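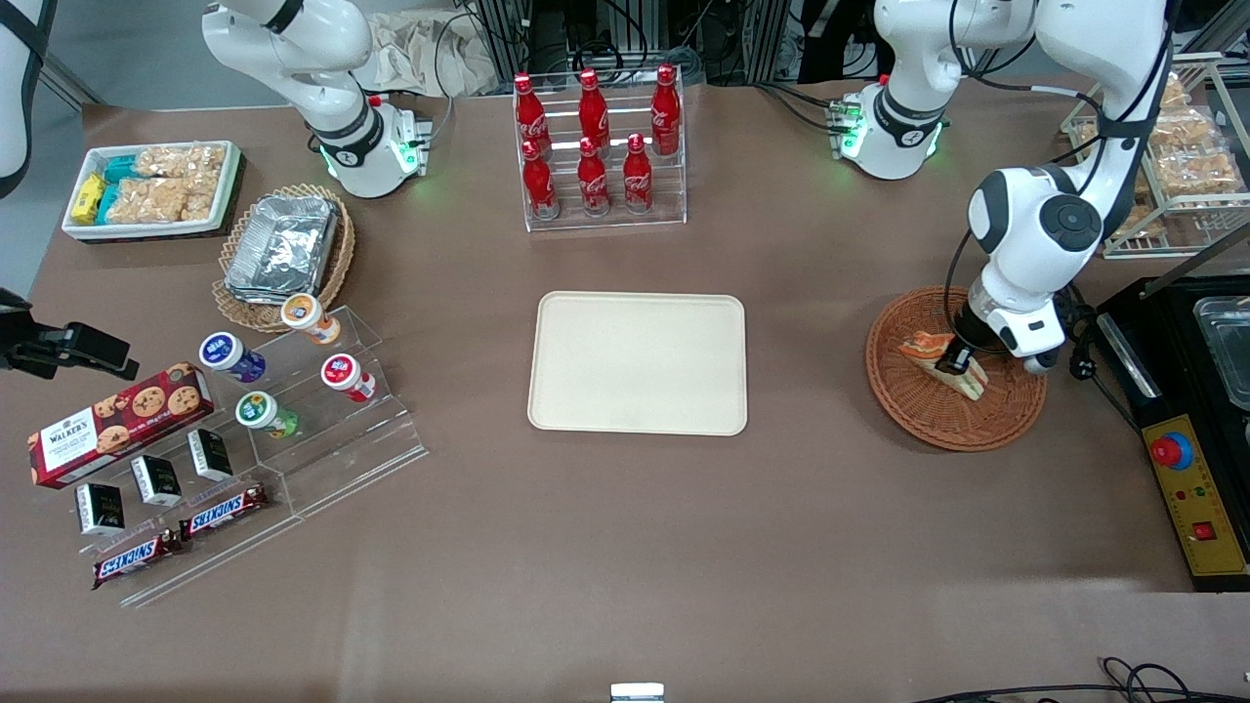

Left gripper in the sandwich basket, cream tray kept clear in the centre.

Review: Nillura Table Practice Pack (second edition)
Reviewed by Femi Garba

What you get for $177: a spiral-bound book of 44 pages, a set of check cards, and a sheet of stickers for marking the table. The book gives rules for small tables where two robot arms pick food and drink packages and a person is sometimes standing near. It is written for people who set up the table and people who run it. It is not a legal standard and the first page says so clearly, which I appreciated. You still have to do your own risk assessment and follow the law of your province.

I bought it in May, and we have used it for seven weeks. Before this we had our own rules in a shared file, mostly written by Henk De Smet, and everybody had a slightly different version of them in the head.

The best chapter is the one about the layout. It asks you to fix the place of every rack, tray and basket before you write any task, and to give each place a short code. The tray where the order is collected goes in the centre and must be empty when a run starts. The stop button has to be reachable without leaning across an arm. I knew this rule already, but the check card makes you stand at each side of the table and really reach for it with your hand. We did it and moved one stool.

There is a good part on clear acrylic. Stepped racks are nice for the customer because the label is easy to see, but the edges are difficult for a camera, and the book wants you to write down the height of every step and not trust the image only. It also says to keep one kind of product on one step where you can. Stijn Wouters did not agree with this at first. He likes a mixed rack, for practice.
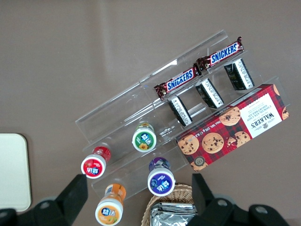 His argument is that a real shop shelf has gum, chocolate bars and a big biscuit box all close to each other, and a gripper that has only met tidy rows will have trouble later. The book does allow mixed racks, on page 31, if you leave space for both fingers to open at each item and if tall things do not stand in the path to short things. I think this is a fair rule. I only wish it was in the layout chapter, where you look for it.

The food chapter is weaker. It explains well that wrapped food and open food need different grippers or different covers, and that a soft item such as a sandwich should have its own force limit. Then it gives no method for finding the limit. Hằng Lương wrote to Votbridge, the publisher, and got a polite answer after a few days with a two-page supplement. It helped, but it should be printed in the book.

I also had difficulty with the logging form. It has a line for every pick: item, place code, arm, result, who was watching. We filled in 813 lines on paper before Nele Vandenberghe made a spreadsheet from it. The form itself is sensible, and the column "who was watching" has already settled one discussion for us. But in a pack of this price I expected a file to download.

Small things. The stickers are too bright on a brown table, and one of them left glue when I moved it. The check cards are a good size and survive cleaning spray. The English is simple, so I never needed the dictionary — with some other guides I need it on each page. The index is short but correct.

I compared it with the Kikuchi booklet, which is cheaper and has better drawings. Kikuchi says almost nothing about two arms sharing one table. Nillura has six pages on it, including which arm must wait when both want the same basket, and how far the waiting arm should stay back. For us these pages paid for the whole thing.

Who should buy it: a small team with two arms and no written rules, or with rules like ours. If you have only one arm, take Kikuchi. If you already work from the Novholm binder you have most of this content, and I would borrow a copy first.

Four stars out of five. I will look at the third edition if they put the force supplement inside and change the stickers.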